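Samedi, 23 h passées

Vite parce que je dors debout. Deux semaines que je n'ai rien noté, et il s'en est passé, des choses.

Donc Brultine a remis Manole sur les tournées de rangement. Toute l'équipe de l'après-midi, enfin ce qu'on appelle encore l'équipe. En mai on était encore à faire les logements à la main, chiffon, sac, bouteilles vides, on plie, on ferme. Maintenant deux bras le font, ou essaient, et moi je tiens le carnet. Référente de poste. C'est écrit sur mon badge, le badge est neuf, la fiche de paie pas tellement.

450 de prime par mois pour la référente, quand même. J'ai calculé dans le bus, ça couvre le loyer du box et un peu d'essence. Charoen n'a pas eu la prime, lui, et on n'en parle pas à table.

Le matin : briefing à 7 h, debout, dans le couloir. Flida donne l'ordre des logements. Avant, c'était Manee Chareonsuk qui faisait l'ordre, sur une feuille pliée en quatre, et elle savait qui rentrait tôt, qui avait un chien, quelle dame ne supporte pas qu'on touche aux chaussures. Flida ne sait pas pour les chaussures. Je l'ai rentré en commentaire, champ libre, limité en caractères. Le commentaire n'est pas remonté. Lundi il faudra que je rappelle.

Le travail en lui-même, bon. C'est lent. J'ai encore du mal avec cette lenteur, j'ai les mains qui partent. Cet après-midi je me suis avancée deux fois pour prendre une bouteille à sa place et Charoen m'a tirée par la manche. Si on entre dans la zone tout s'arrête et il faut relancer, et la relance va dans le compteur. 214 gestes notés dans ma colonne cette semaine. Je dis gestes, le formulaire dit « actions élémentaires ». Prendre, poser, lâcher. Lâcher c'est une action aussi, figurez-vous. Je ne m'étais jamais dit que je lâchais les choses.

Ce que je surveille, en vrac, pour m'en souvenir :
– les câbles, surtout aux passages de porte
– les seuils, quand le sol change
– les choses molles : sacs, linge, papier bulle. Tout ce qui n'a pas de forme
– les bouteilles transparentes
– la hauteur des tables, jamais la même d'un apartement à l'autre

Les choses molles c'est mon obsession. Une bouteille, bon, c'est un cylindre, on voit où serrer. Mais un plastique froissé ? Moi je l'attrape sans regarder en parlant d'autre chose. Quand il a fallu que j'explique au monsieur de Stustwood où exactement je pose les doigts, je suis restée bête. Il attendait avec son stylo. J'ai dit « ben, au milieu ». Il a écrit « au milieu ». Quinze ans de métier.

Manee est passée à la saisie, au bureau du haut. Elle corrige les fiches que Flida n'arrive pas à classer. Elle dit que son dos va mieux, que le bureau est climatisé, que le café est gratuit. Elle redescend à chaque pause. On mange ensemble sur les marches et elle demande des nouvelles des logements, pas de nous, des logements. Est-ce que le rideau du troisième a été recousu. Je n'en sais rien, moi, je regarde des pinces toute la journée.

Et puis les 2000. J'en ai mal au ventre de cette histoire. Stustwood veut 2000 séquences validées avant de décider si l'équipe du soir passe aussi sur Manole. Donc plus je travaille bien, plus vite Farid et les autres – non, je ne finis pas cette phrase ce soir. Charoen dit que ça se fera de toute façon et que le mieux c'est d'être ceux qui savent s'en servir. Il a sûrement raison. Il a dit la même chose quand on est passés aux tablettes et on était sept alors.

Positif, parce que Manee dit que je note que le négatif : plus de genoux en feu le soir. Plus de seaux dans les escaliers. J'ai aidé ma fille pour son exposé mercredi sans m'endormir dessus. Et quand la machine bute sur quelque chose c'est moi qu'on appelle, et on m'écoute. Avant, si je disais qu'une table était mal placée, je la poussais moi-même et voilà. Là ça fait une réunion. Une réunion pour une table ! J'ai presque aimé ça.

Je mets les images du logement au carrelage rouge. Rapatriées sur mon téléphone par Charoen, je les garde avec le reste. 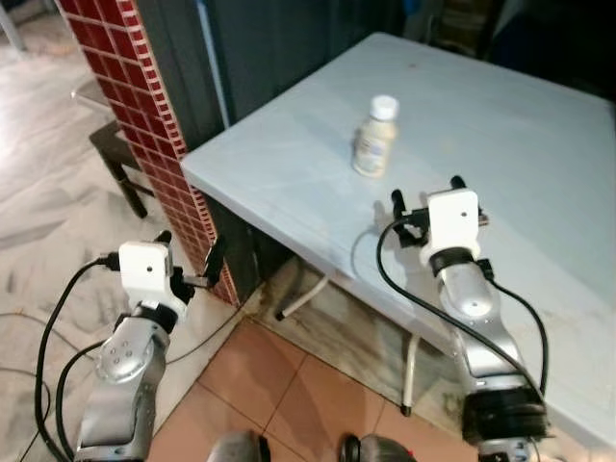 Le flacon, table bleue.

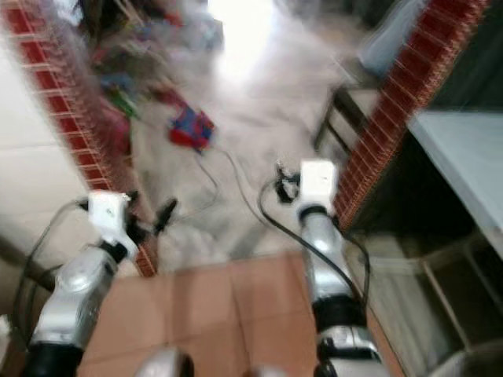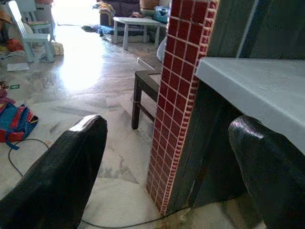
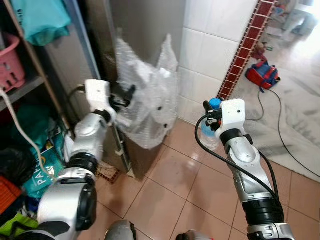 Papier bulle d'un côté, bouteille de l'autre.

Images : Brultine / tournée Manole. Transmises par Charoen Chaiyaporn.

Le papier bulle, donc. J'ai noté « prise molle » dans la colonne de droite et j'ai souligné. Charoen voulait noter seulement la bouteille, parce que la bouteille rentre dans une case. On s'est un peu accrochés là-dessus, à voix basse. Je lui ai dit que si on ne note que ce qui rentre dans les cases, ils vont croire en haut que le métier c'est des bouteilles. Il a haussé les épaules puis il a noté les deux.

Autre chose que je regarde sur la dernière : l'étagère bourrée, à gauche. Manee aurait tout de suite dit par quoi commencer. Moi aussi je crois. Mais comment on l'écrit, ça, dans un champ libre. Par le rose ? Par ce qui est en bas ? J'ai essayé trois phrases sur le ticket de bus et elles étaient toutes fausses.

Et les câbles par terre. Redemander des attaches. Déjà demandé. Redemander par mail cette fois, avec Stustwood en copie.

À faire lundi :
Rappeler pour le commentaire Flida (les chaussures !!)
Attaches câbles
Demander si les heures de formation comptent en heures, personne me répond
Voir si Manee peut descendre une matinée par semaine pour les étagères, officiellement je veux dire, payée pour
Rendre sa boîte en plastique à Charoen

Il est presque minuit, la petite tousse. Je continurai demain si j'ai cinq minutes, il faut que je raconte aussi le coup de fil de Farid.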